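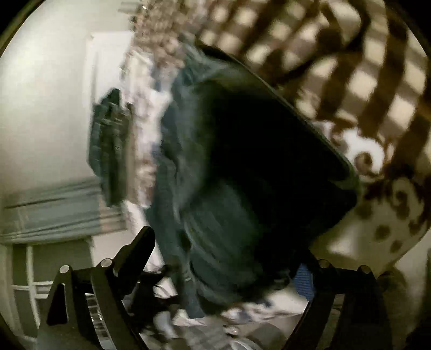 Kellham Home Robotics Group – Data Collection

Thread: Blurry stretches in the bedroom laundry set, keep or cut?

jpadilla
I've been going through the bedroom clothing episodes for the folding set and I want a ruling before I label any more. There are stretches where the wrist view smears badly. The one I have open now has a big dark padded thing between the fingers, could be a jacket bundled up or could be a bag, and I can't tell which from that moment alone. The fingers themselves are sharp. Everything behind them is streaks, and the whole room is over on its side.

The labelling sheet only gives me "good", "trim" and "reject". If I trim every stretch like that, a lot of the clothing episodes end up in pieces, and the pieces start with the cloth already in the air. If I leave them in, the item field is a guess.

What have the rest of you been doing?

Jayson

shiela_m
Keep them. A person swinging a heavy piece of clothing around moves fast, and the training set should have fast movement in it. The pose track is the thing to look at. If it holds through the blur then the episode is fine, no matter how ugly the picture is.

For the item field, scrub forward or back until you can name it, then use that name for the whole episode. If you get to the end and still don't know, put "padded item, dark" and move on.

honham_dave
Disagree. I've trained on the unfiltered lot and on a trimmed lot, same settings, 500 episodes each, and the trimmed one behaved better at the grasp. The unfiltered one tended to close early on dark cloth. I put that down to the blurred stretches, where black fingers on near-black fabric don't give the model much of an outline to work from.

I'm not saying reject the episode. Cut the worst of the swing and keep the approach and the release.

shiela_m
Was the trimmed lot the same 500 with bits cut out, or a different 500?

honham_dave
Different. There was overlap but I didn't keep the list.

shiela_m
Then it could be anything. Different homes, different operators, different lighting. I wouldn't change the labelling rules on that.

honham_dave
Fair point about the list. I still think it's worth a proper run. I'll do it with matched episodes if someone gives me machine time in March.

J. Tan
Jocelyn here, I look after the ingest side. Two things.

First, please don't cut the middle out of an episode. The loader treats a gap as a jump in position and it will happily learn the jump. If you trim, trim from the front or the back only. Dave, if you were cutting out of the middle before we changed the loader, that would have affected your result as well, and I couldn't tell you in which direction.

Second, there's a notes field under the three buttons that hardly anyone fills in. Write "fast swing" or "item unclear" there and I can filter on it later. That way Jayson doesn't have to decide now and Dave can still have his matched lists.

jpadilla
I didn't know the notes field got saved. I've been leaving it blank.

J. Tan
It gets saved.

oláh.d
Coming at this from the operator's end. I do home collection out of the Arnby office and I'd say most of the blur is pace. Operators get handed a pile and a target and they rush the bulky stuff, because a coat is awkward to hold in two small fingers and you want to be rid of it. Jeans and towels come out clean nearly every time. You set the stack down, you square it up, you come off it slowly.

I've added one from the same home as Jayson's so you can compare.

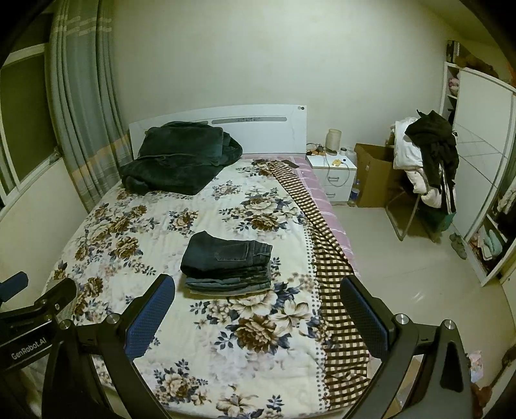
Folded jeans on the quilt, black pair on top, seams and back pocket easy to make out.

oláh.d
You could label that one in your sleep. Both finger pads are in view, the stack is right in front of them, and the black denim is sitting on a light quilt so there's plenty of contrast. If I had my way the guide would tell people to put dark items down on the light part of the bed.

Dénes

shiela_m
I'd be careful with that last bit. The reason we pay to go into real bedrooms is that the colours and the clutter are whatever they are. If every dark thing gets put on a pale quilt, the model learns that dark things live on pale quilts. I've seen it with the Soriano kitchen set, where all the mugs were shot on the same white bench and the policy was hopeless on timber.

oláh.d
I take the point, but there's a difference between staging the room and asking somebody to slow down. I'd leave the room alone. Leave the rack, the open wardrobe, the phone on the bed, all of it. Just give people fewer items per session so they're not flinging coats about.

lbelmonte
I'm one of the operators, so I'll speak up for us. Slowing down sounds easy from a desk. The gripper gets heavy after a while and your wrist goes before anything else does. A thick jacket drags the tips down and you swing it to get it over the edge of the bed, same as you would with a doona. If I do it slowly I drop it, and then you've got a drop to label.

What would help me is a rest between the bulky items and the flat ones. At the moment the task card has them mixed. I'd do the flat ones first and have a break before the coats.

Lilibeth

honham_dave
Drops are useful too, for what it's worth. I'd take a slow drop over a fast blur.

lbelmonte
You would. You're not the one picking it up off the tiles.

shiela_m
The card order I can change. Flat items first, then a break, then anything padded. I'd rather keep some mixed cards as well so we don't end up with coats only ever appearing at the end of a session when everybody's tired. Say one mixed card for every 4.

oláh.d
Works for Arnby.

jpadilla
So, for labelling, here's how I'm reading it. Keep the episode if the pose track holds. No cuts in the middle, front and back only. Name the item from a clear moment in the same episode, otherwise "padded item, dark". Put "fast swing" or "item unclear" in the notes.

Jocelyn, do I need to go back over the ones I've already done? It's almost 3 hours of footage and I marked a fair few as trim.

J. Tan
Only the trims. Send me the list and I'll put the full episodes back in your queue. The good ones can stay as they are, just add notes if you happen to open them again.

honham_dave
For the record I still think the blurred stretches hurt the grasp. I'll go along with it until there's a proper comparison.

shiela_m
Noted. Post the matched lists when you have them and I'll check them before you start the run.

jpadilla
List sent. The bundle I started with is back to "good", item unclear.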